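Rearing leaf miners from fallen leaves and holly

By Marisol Olvera
Last updated March 7, 2018

Leaf miners are insects whose larvae feed between the upper and lower surfaces of a leaf. Most of the ones you will find in Britain are small moths or flies, with a few beetles and sawflies. The mine is often easier to spot than the adult, and in many cases you can put a name to it from the shape of the mine and the plant it is on. Where you can't, rearing the adult is the usual way to settle it.

This page covers winter and early spring rearing, which is the easiest time to start. The insects are mostly pupae by then, or larvae that have nearly finished feeding, so they need little or no fresh food.

What you need

Clear plastic pots with lids, 80 ml or larger
Kitchen paper
Small paper bags for collecting
Pencil and slips of stiff white paper for labels
A fine water sprayer
An old pair of tights or some fine netting, and elastic bands
A hand lens, x10
A soft artist's brush

Any pots will do if the lid fits well. Flies from some holly mines are only a couple of millimetres long and will get through a badly fitting lid overnight.

Where to look

Start with fallen leaves under oak, beech, hazel and hawthorn. Moths in the genus Phyllonorycter make blister mines, where the lower skin of the leaf is drawn up with silk so that the leaf bulges or folds. Many of them spend the winter as pupae inside the blister, and the fallen leaf can be collected with the pupa in it. Look for a raised patch between two veins, usually on the underside. Hold the leaf up to the light and you can often see a dark shape.

Long winding mines are a different matter. The larvae of most Stigmella moths leave the leaf when they are full grown and spin a cocoon elsewhere, often in the litter. By February nearly all of these mines are empty, so collect the leaf as a record if you like, but don't expect anything to come out of it.

Holly is worth doing because the leaves stay on the tree. The holly leaf miner, Phytomyza ilicis, is a fly which makes a yellowish or brownish blotch on the upper side of the leaf. Before you pick one, check it for holes. A torn, triangular tear usually means a bird has had the larva. A small round hole means that a parasitic wasp has already emerged.

Ask before you collect on land that isn't yours, and take a modest number of leaves from each tree. Twenty mined leaves from one site is plenty for a first attempt.

Collecting

1. Put leaves from each plant species in a separate paper bag. Plastic bags are all right for an hour or two but the leaves sweat in them.

2. Write the place, grid reference, date and plant on the bag before you walk on. If you aren't sure of the plant, take a twig with buds on it as well.

3. Fold the top of the bag over twice and keep it out of the sun. A parked car gets too warm even in early spring.

4. Sort the leaves the same day if you can. Bags left in a cool shed will keep for two or three days.
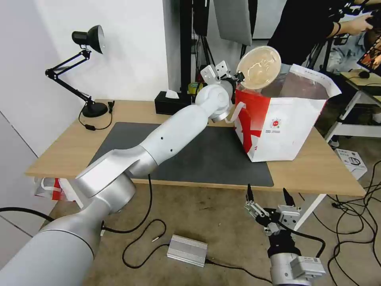
A lid held above an open paper bag on the desk.

Setting up the pots

Go through one bag at a time and put everything from it away before you open the next. Mixed leaves are the commonest cause of wrong records, especially with oaks, where several species make very similar mines.

Brush off any loose soil, along with springtails, spiders and anything else that has come in with the leaf. Trim the leaf with scissors so that you have the mine and a margin of a centimetre or so. You can leave small leaves whole.

Line the bottom of the pot with a folded piece of kitchen paper and lay the leaf on top with the mine facing up. One mine to a pot is best. If you are short of pots, put up to four mines together, provided they are from the same plant and look the same under the lens. Once you have two kinds of adult in one pot there is no way of telling which mine each one came from.

Write a label in pencil and put it inside the pot. Labels on lids get swapped. I number mine straight through from the start of the year and keep the full details in a notebook, so the label only has to carry the number, plant and date. In my first year I reached 314 and had to relabel a whole tray after using two numbers twice, so it does pay to cross each number off as you use it.

Keeping them through the spring

Keep the pots cold until the end of March. An unheated shed, a garage or a porch on the north side of the house is suitable. Pupae that would normally spend the winter outdoors generally need the cold, and if you bring them into a heated room too early many will die or dry up.

Moisture is the difficult part. Too dry and the pupa shrivels; too wet and the leaf grows mould. Give the kitchen paper (and not the leaf) one light spray when you set up the pot, then look at it every week. If there is condensation running down the sides, take the lid off for an afternoon and cover the top with netting. If the leaf is crisp and curling, spray the paper again.

A little grey mould on the edge of a dead leaf does no harm. Wipe it off with a dry brush. If it spreads across the mine, move the leaf to a clean pot with fresh paper and keep it drier for a while. Remember to move the label too.

Nayara Rocha uses a different method for large batches. She ties the leaves up in a section of old tights and hangs it in a sheltered hedge at Nindarport until April, then brings the whole thing in. The leaves get natural rain and frost and she has very little mould. The drawback is that you have to catch the right week, and mice can be a nuisance.

Bringing them indoors

In early April you can move the pots to an unheated room. Some people bring a few in earlier to spread out the work, which is fine for Phyllonorycter from March onwards. Keep them away from windowsills. From now on check them every day, in the morning if possible, as many of the moths emerge early in the day and will damage their wings if left to flutter in a small pot.

With Phyllonorycter the empty pupal skin is left sticking out of the mine. Keep the leaf and the skin with the adult. Holly flies usually come later, in May or June.

Dealing with what comes out

Put the pot in the fridge for ten minutes and the insect will sit still long enough to be looked at or photographed. Get the forewing from the side and from above for moths. Many can be named from a good photograph together with the foodplant and the mine, and can then be let go where the leaf was collected. Others, including most of the small black flies, need a dissected male. If you don't want to do this yourself, write to your county recorder before you post anything and ask what they would like to be sent.

You will also get wasps. Parasitism is very common in leaf miners and in some batches you will see more wasps than moths. Don't throw them out. Put them in a tube of alcohol with the same number as the leaf, since a parasitoid with a known host is much more useful than one swept from a hedge.

Common problems

Nothing emerges. Give it until the end of July, then open the mine with a fine needle and see what is inside. An empty pupal skin means you missed the adult. Dry, flattened remains usually mean the pot was too dry.

Adults with crumpled wings. The air was too dry, or the moth had nothing to climb. Stand a strip of rough card in each pot before April.

Tiny pale flies all over the pot. These are generally fungus gnats from soil on the leaf. Clean the next lot more carefully.

Larvae walking about. Some species leave the mine to pupate. Add a little slightly damp moss or crumpled tissue and leave them alone.

Recording

Send in the mine as well as the adult. For each rearing give the plant, the date the leaf was collected, the date of emergence and whether the pot was kept indoors or out. An emergence date from a warm kitchen says little about when the species flies in the wild and can be misleading if it is entered as a field record.

Thanks to Uriel Ojeda for the notes on holly and to Javiera Ledesma, who checked the section on moisture. A page on summer rearing from fresh leaves will be added when I have finished the photographs.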